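The Blue Heap, and Other Unfinished Business

I have been putting off folding since June. I mean the soft stuff, blankets and big floppy cloths, which I used to ball up and shove in whatever had a door. Shirts I can do. Towels I can do in my sleep, and judging by the linen closet I often have.

The trouble with a blanket is that it gives you no clue where to begin. A shirt has a collar. A blanket has four corners, all of them lying to you, and a middle that could be anywhere. You pick up what feels like a corner and find you're holding a bit of the middle that has been pretending.

My old flat on Plemisstead Street had a cupboard for this. You opened it, threw, and leaned. The new place has no such cupboard, so the heap lives on the bed, next to the bag it is supposed to go into.

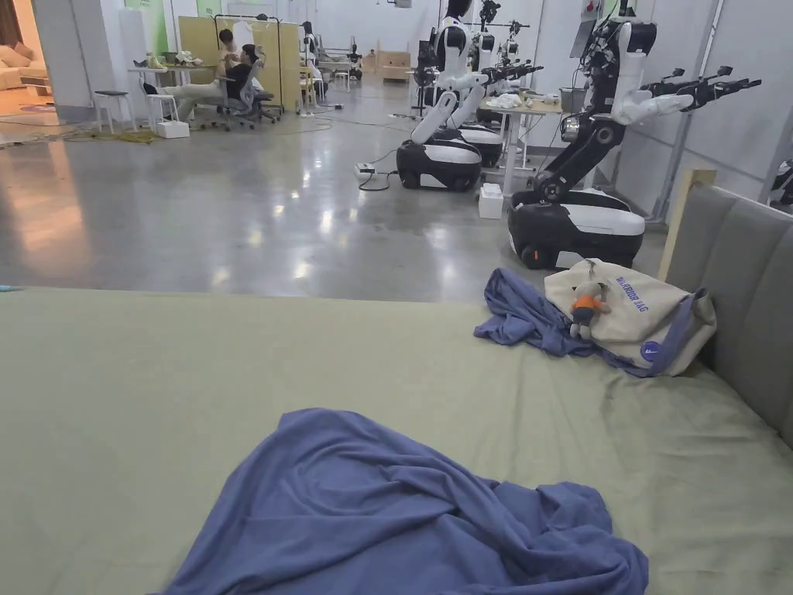

Vicente Arancibia says the bed is the wrong place to fold anything, that a mattress gives under your hands and the cloth creeps back while you smooth it, and that grown adults use a table. He also irons pillowcases, so I weigh his opinions accordingly.

He may have a point about the creeping. But a table big enough for a blanket is a table I would have to clear first, and then we are talking about a different blog post. The bed is waist height if you sit down, and it is already covered in a sheet, so if you drop an end it lands on something clean.

What I have settled on is finding two ends and pulling. Any two ends. Sebastián Maldonado taught me a proper method years ago, with corners tucked inside other corners, and I remember only that he made it look easy and that I nodded. Pulling is cruder. It does tend to produce a sort of rope if the two ends you have chosen are not on speaking terms.

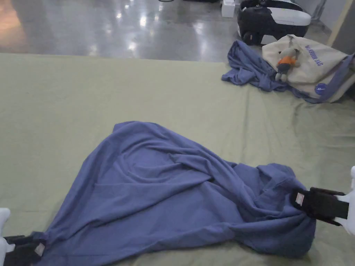
Two ends, one twist, and the Wonder Bag looking on.

The little gray fellow in the orange shirt is the bag's permanent passenger. I call him Tirklow. He has never folded a thing in his life and it has done him no harm.

When you get a twist, let go of one end. I resisted this for a long time because it feels like losing. But you can't shake a twist out while holding both sides of it, you just hand it back and forth — I have spent whole evenings on that. Drop one, lift the other by a single pinch, and let the weight of the cloth do some of the sorting. It will hang in a peak and look like a badly pitched tent. Leave it a second. 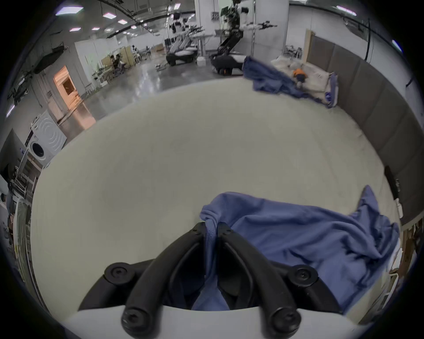 What to do with the second one

There are two blue cloths, and the second is always the insult. You get through the first, you feel like a person with a system, and there it is in its own heap, exactly as crumpled as its friend was.

My rule now is that the second one gets half the effort. Fold it once lengthwise, roll it from whichever end is nearer, and put the neat one on top so that visitors draw the wrong conclusion. Vicente lifted the top one once and has not let it go.

The bag takes both if the roll goes in first. Tirklow stays on the outside. I'm told there is a way to do fitted sheets as well, and I will be leaving the green one where it is.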